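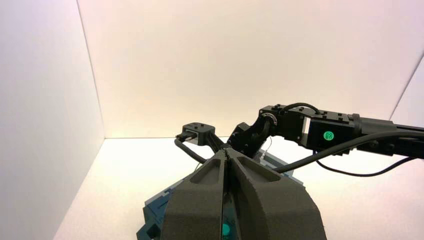 Illier Publishes Shared-Workspace Rules for Small Robot Arms

DRULOVVILLE, 15/09/2024 – Illier, which tests and certifies light automation equipment, has published a set of working rules for benches where two or more small robot arms share the same space. The rules are free to download and can be used by any lab, school or workshop.

The document, titled Shared Workspace Practice for Light Arms, covers arms that are light enough to be lifted by one person and that run inside an open or partly closed enclosure. Larger industrial machines already fall under established safety standards, and the new rules do not replace or change any of them.

"Most of the written guidance people find was made for big machines behind fences," said Fouad Bitar, who led the drafting at Illier. "A bench with two small arms on it has different problems. The arms hit each other, they pull each other's cables, and somebody reaches in while one of them is still powered. We wanted a document that a technician could read before lunch and use in the afternoon."

The rules are divided into 5 sections: reach and overlap, cables, grippers and fingertips, stopping and restarting, and records.

Under reach and overlap, operators are asked to draw the area each arm can reach and mark where the areas cross. Only one arm may move at full speed while another is inside the crossing area. If both must move there together, as in handover tasks, each is held to a reduced speed set in the site's own risk assessment.

The section on cables is the longest. It requires every cable that crosses a moving joint to have enough slack for the full travel of that joint, and it asks operators to check this by moving the joint slowly through its range with the power limited. Slack that can fall into the path of a second arm must be clipped, sleeved or rerouted. Cables are to be checked at the start of each shift and again after any change to an arm's mounting.

Fingers and fingertips made in-house, including 3D-printed ones, are to be treated as wearing parts. Each set must carry a mark that links it to a drawing and a print date. Cracked or loose fingers must be taken out of service at once, and repair with glue is not accepted.

The fourth section says that one stop control must cut motion to all arms in the enclosure. Separate stops for each arm are allowed as an addition. Indicator lights on a gripper or arm may not be used as the only sign that a machine is safe to touch. After a stop, arms must be restarted one at a time, with hands clear of the enclosure.

A draft was opened for comment in August. Illier received 921 comments, of which 878 were settled in the final text. The remainder, mostly on force limits for soft fingertips, have been held over for the next edition.

The rules were tried before publication at 3 sites, among them the training workshop run by Brernero in Drulovville. Lucyna Nowicki, workshop manager at Brernero, said the cable checks took the most getting used to.

"We had a start-up list already, but cables were a single line on it," Nowicki said. "Now each arm has its own line, and the person doing the check signs for it. It adds a few minutes in the morning. I would still like clearer wording on what counts as a change to the mounting, and I have told Illier so."

Sites that follow the rules may say so in their own documents. This is a self-declaration and does not amount to certification. Illier does not plan to inspect sites under the rules, but it will answer questions about how a clause should be read and will post the answers with the document.

A blank record sheet is included as an annex. It has space for the reach drawing, the daily cable check, the finger marks in use and any stops during the shift. Sites may use their own form if it holds the same information. Records are to be kept for as long as the arms stay in service at that site.

Moussa, the software company, will add the record sheet to its lab management product as an optional form. The paper version will stay available.

Comments on the first edition can be sent to Illier at any time through the form on the download page. Please give the clause number with each comment.

About Illier

Illier tests light automation equipment and writes practice documents for the people who use it. Its offices and test hall are in Drulovville.

Media contact

Fouad Bitar, Illier, Drulovville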